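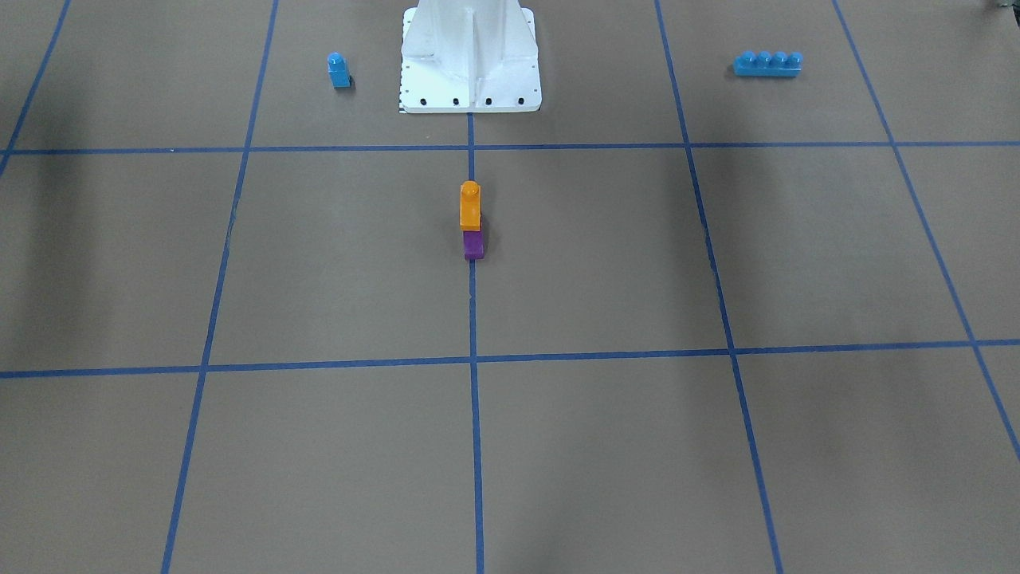 Blue tape grid and a stack of two toy bricks

The county put out its mosquito notice again, 2020-01-21, and people on the neighborhood list are already upset. The plan is to release sterile male mosquitoes over the marsh at Clatwood starting in June. One of my neighbors wrote 5 emails to the board before lunch.

Male mosquitoes don't bite. They drink nectar. The ones being released mate with the wild females, the eggs don't hatch, and the next batch is smaller. Screwworm was pushed out of this country with sterile flies decades ago, and most people who eat beef have never heard of it.

What we do now is send a truck down Nolingate Road at dusk with a fogger on the back. It hits the adults that happen to be flying and misses the ones in the weeds. It's also not great for bees. Xuelian Jiang keeps hives two streets over from me and has to cover them every time the truck is scheduled, and the schedule is wrong half the time.

My complaint is with the price. The contract with Pudora runs three years, and the notice doesn't say what happens if the numbers don't drop in the first one. Sterile releases only work if you keep at it - stop early and the wild ones come back from the next marsh over. I would like to see trap counts posted every week, from before the first release, so we can all look at the same thing.

The comment period is open for two more weeks. The form is on the county site under Public Works, not under Health, where I looked first. It cuts you off at 700 characters, so write it somewhere else and paste it in.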